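Zureo Household Guides
Kitchen planning: budgeting for a two-arm countertop unit

Households considering a pair of robot arms for clearing and sorting should settle the layout of the counter before requesting a quotation. Most overspending reported to this office comes from counters altered after delivery.

Measure the working area first. Allow 59 centimetres of clear depth in front of anything kept along the back, such as a potted plant. An open-topped grey bin on one side and a plate of items beside it is a sound arrangement for planning a first task.

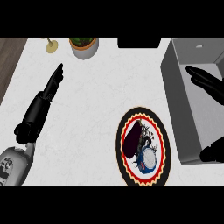 Obtain quotations from at least 3 suppliers. Brunton and Bresach both itemize arms, hands and mounting separately, and buyers should ask any other firm to do the same. A single bundled price makes it difficult to judge the cost of a replacement hand in later years.

Set aside 17 per cent of the purchase price for servicing. The Remov service plan is billed every six months and does not cover damage to the counter.

Choose trial items of differing shape and colour. An eggplant and a chunky round object, set together on one plate, will serve for a supplier's demonstration. Ask that the same items be used for each unit under review.

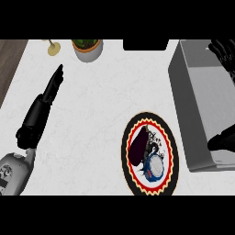 Before signing

Confirm the warranty period in writing.
Check that the bin is included in the price.
Arrange for an electrician to inspect the outlet.

Revised Jun 12, 2022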